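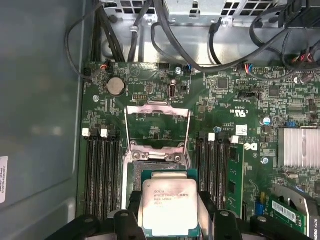

Reet Raudsepp findet, ich solle endlich aufhören, alte Workstations als Sparmodell zu verkaufen, jedenfalls mir selbst. Ein gebrauchter Rechner sei so lange billig, bis man ihn einschalte. Das schrieb sie unter meinen letzten Beitrag, und ich habe mich erst geärgert und dann gerechnet.

Zur Erinnerung: Im November hatte ich hier behauptet, dass man mit einem Xeon E5-1630 v3 für Büro, Bildbearbeitung und ein bisschen Musik immer noch gut bedient ist. Dabei bleibe ich. Der Prozessor hat vier Kerne, 3,7 GHz Grundtakt, und für meine Tabellen ist er schneller, als ich tippen kann. Aber das war auch gar nicht Reets Punkt. Ihr ging es um das Wort »nachhaltig«, das ich etwas großzügig verteilt hatte.

Was mich an diesem Wort inzwischen stört, ist, wer es alles benutzt. Ich habe mir drei Aufbereiter angesehen, Sanetti, Ernus und Hidness. Bei allen steht auf der Startseite etwas von geretteten Geräten und geschonten Ressourcen. Sanetti rechnet mir beim Bezahlen sogar vor, wie viele Liter Wasser ich gerade gespart habe: 1.505. Auf den Liter genau! Ich habe nachgefragt, wie die Zahl zustande kommt. Die Antwort war freundlich und bestand aus einem Link auf die Seite, auf der die Zahl steht.

Gespart im Vergleich wozu? Offenbar zu einem Neugerät. Das setzt voraus, dass ich sonst eines gekauft hätte. Hätte ich nicht, mein alter Rechner lief ja noch. Ich wollte nur mehr Speicher, und ehrlicherweise wollte ich auch einfach mal wieder etwas Neues auf dem Schreibtisch, auch wenn das Neue alt war. Streng genommen habe ich also ein Gerät mehr als vorher und dazu eine Urkunde über Wasser.

Bei Ernus gibt es eine Garantie von 14 Monaten, die Festplatten, Lüfter und Netzteil ausschließt. Damit bleibt ziemlich genau das übrig, was selten kaputtgeht. Hidness bewirbt seine Rechner als »professionell geprüft« und beantwortet die Frage nach dem Prüfprotokoll mit dem Hinweis, das sei intern. Kann alles seine Ordnung haben. Ich würde es nur gern nachlesen können, bevor ich es glaube.

Kęstutis Krūmiņa hat mir dazu eine lange Mail geschickt, in der er die Gegenrechnung aufmacht. Sein Argument: Der größte Teil des Aufwands steckt in der Herstellung, also lohnt sich fast jedes weitere Jahr. Klingt vernünftig, hängt aber davon ab, wie lange die Kiste täglich läuft. Meine läuft 16 Stunden, was an mir liegt und nicht an der Kiste. Bei ihm sind es zwei. Wir können beide recht haben und trotzdem verschiedene Stromrechnungen bekommen.

Ein Messgerät für die Steckdose habe ich mir inzwischen geliehen (von Wei, hat ein unlesbares Display und piept). Die Werte reiche ich nach, wenn ich ein paar Wochen beisammen habe. Ein einzelner Nachmittag sagt nichts, auch wenn er gerade sehr zu meinen Gunsten ausgefallen ist.

Bis dahin streiche ich »nachhaltig« aus dem alten Beitrag und schreibe »gebraucht« hin. Den Satz mit den Tabellen lasse ich stehen. Und falls jemand von euch bei Sanetti gekauft hat: Mich würde interessieren, ob bei euch auch 1.505 Liter herausgekommen sind, und für welches Gerät.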